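Community Help > Equipment > Purchasing

We use cookies to improve this site. Accept | Manage

Lutfa Wickramasinghe
Our department at Kimville must submit its equipment request by September. We have one arm for tabletop sorting and wish to budget for spare gripper fingers and tableware. Should these be listed separately?

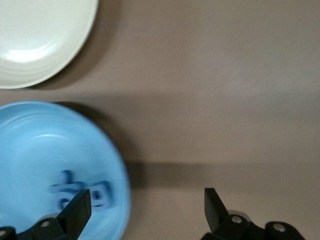

Gripper open, left finger over the blue plate, with the white plate beyond.

Rizwan Thambiah
Please list them separately. Fingers are wear parts and belong under maintenance. We allow 2 spare pairs per arm and $214 a year for fasteners and small parts. Plates may be charged to general supplies. Request a written quotation valid for 90 days.

Obaidul Nanayakkara
We put everything on one line and it was approved. Ask your purchasing office.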